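Loltine student robotics project, progress report to the Prevex fund, April

The team logged 137 practice runs on the kitchen tasks this period. Four students now run the arm without help. Current work is on picking up metal bowls by the rim. Shiny surfaces still give us trouble with the depth readings, and we changed the finger pads once. Spending to date is $3,404. 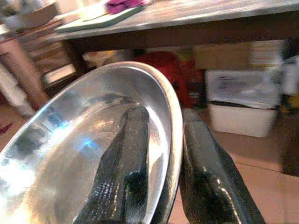

Carter Bergeron asked that the next period go to placing the bowl back down, and said he would want the failed runs kept in the log too. We have added both to the plan.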